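Toy library in Sikness to move into former Jorkel building

The Sikness toy library will leave its rooms under the town hall in November and reopen in the former Jorkel shoe store on Wysocka Street, the town council confirmed after its monthly meeting.

The new space has 72 square meters on the ground floor, with a street entrance and no stairs. The current rooms can only be reached by a steep flight of steps, and parents have asked for a different location for several years. The council will cover the rent for 2 years, after which the agreement comes up for review.

Members can borrow toys, board games, puzzles and bath toys on the same card they use at the public library. The collection now stands at 2,000 items. Most of it came from household donations, and the rest was bought with a yearly grant from the county.

Small pieces such as rubber ducks, play cups and spoons are lent out in mixed sets for children under five. These are among the most borrowed items, according to the library's report to the council, and also the ones most often returned incomplete. 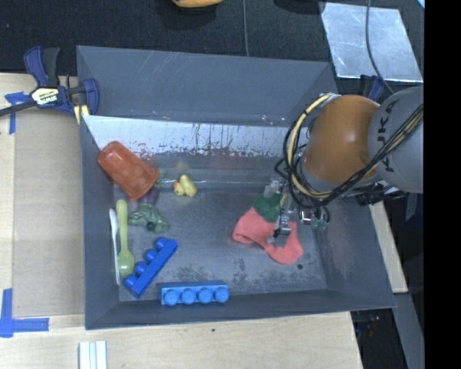 What changes for members

Existing cards stay valid and do not need to be renewed before the move. Anything due back during the closing weeks can be kept until the new location opens, and no late fees will be charged for that period. Members who want to return items sooner can leave them at the front desk of the public library during normal hours. Large items, including ride-on toys and play kitchens, should not be left there because the desk has no room to store them.

The loan period remains three weeks. The limit per family goes up from four items to six once the new rooms are open. Reservations made before the closing will be carried over in the order they were received.

Opening hours will be longer. The library now opens at 3 p.m. and closes at 5:30 p.m. After the move it will open at 10 a.m. on weekdays, with a break at noon, and stay open until 6 p.m. Weekend hours have not been settled.

Work on the building

The Jorkel store closed last year and the building has been empty since then. The town had the heating checked in the spring and found that the boiler could stay, but the wiring in the back room has to be replaced. The front windows will be kept. A restroom with a changing table will be added next to the stockroom, and the step at the door will be taken out to make room for strollers and wheelchairs.

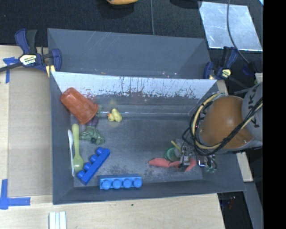
Shelving will come from Plilomura, a furniture workshop on the east side of town that also fitted out the reading room at the public library. The shelves are lower than the ones in use now so that children can reach the bottom two rows on their own. Puzzles and games with many parts will stay behind the counter.

The council approved the plan with 2 votes against. Both members who opposed it said they supported the toy library but wanted the store rented to a business, pointing to the number of vacant storefronts on Wysocka Street. Other members said that families coming to the library would bring more people past the remaining shops in the afternoon.

Parking was also discussed. There are no spaces directly in front of the building, and the bus stop across the street takes up most of the opposite curb. The council agreed to mark one short-stay space around the corner for people picking up large items. A request for a second space was sent to the roads department.

Donations are on hold until the move is finished. When the library starts taking them again, it will ask for complete sets in working order and will not accept stuffed animals, battery chargers or car seats. A list of accepted items will be posted at the new entrance and at the public library desk.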